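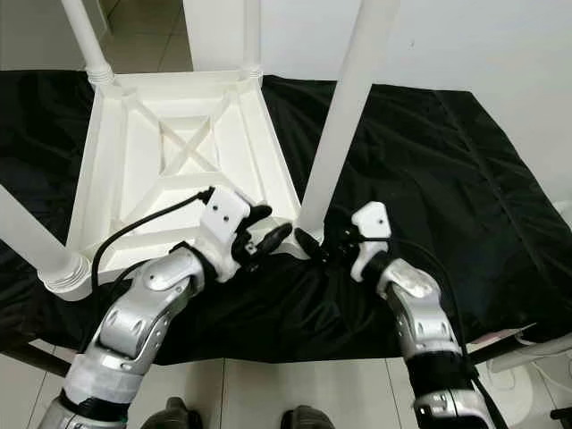 T. Ostrander

My brother-in-law had been telling me for a year that the arms would put furniture together, and when I finally drove out to the shop in Mallen, the furniture was a plastic stool.

"That's it?" I said.

"It's a start," he said.

He had it on its back on a black cloth, legs in the air. The two arms leaned in over the table and each had hold of the same edge of the seat, their black fingers pointed at each other with a little gap between them, like two people at a wedding who have been told to dance. I waited. My brother-in-law looked at his laptop. I waited some more.

"Is it doing something?"

"It's deciding how hard to squeeze."

I have bought a stool like that. You push the legs in and sit down. I said so, and he nodded the way he has nodded at me since he married my sister, and typed a line.

The shop belonged to everybody who paid the dues, which meant he had one table and a stretch of tile floor where he kept his cables. He had bought the arms secondhand from a place called Vornine that was closing its doors. The hands had cost him $1139, and my sister knew about $135 of that. He told me this in a low voice, as if the arms might repeat it.

"Watch the left one," he said.

The left one's wrist turned a little. The cable that looped down from it swung and touched the seat. Then the right one turned to match, and the whole stool came up off the cloth on that side, maybe the height of a coin, and went down again.

"Did you see that?"

"I saw it."

"It felt the leg was loose and it let go of the plan. I never told it to do that."

I asked him how he knew it had felt anything. Maybe it had slipped. He said slipping looked different on the graph. I asked to see the graph, and he showed me a blue line with a bump in it, and I asked what slipping looked like, and he scrolled for a long time and showed me another blue line with a bump in it.

"Those are the same," I said.

"They're not the same."

We stood there. Somebody across the room was running a band saw and quit, and then I could hear the motors in the arms, a thin sound, like a refrigerator in another apartment.

He ran it again. It took 35 minutes, most of which was him moving the stool over an inch and moving it back. I ate a sandwich. I thought about the money and about my sister, who needed a new water heater in June and had been told to wait. I had come out there partly to say something about that.

"Put your hand on the leg," he said. "The long one, by you. Just wiggle it while they hold."

"Will it hit me?"

"It hasn't hit anybody."

I took hold of the leg and pulled. I was not gentle, I will admit that. I wanted it to come off in my hand. The seat stayed where it was. I pulled the other way and the fingers on the right gave a little and then took it back, and I could feel that, all the way up to my elbow – a small, stubborn tug, the kind you get from a kid who has your keys.

I let go.

"Well?" he said.

"It could be a spring."

"There's no spring in it."

"I'm saying it could be."

He wrote something down. I asked him what, and he turned the notebook so I couldn't read it, and then he asked if I would mind pulling on it again, the same way, but angrier.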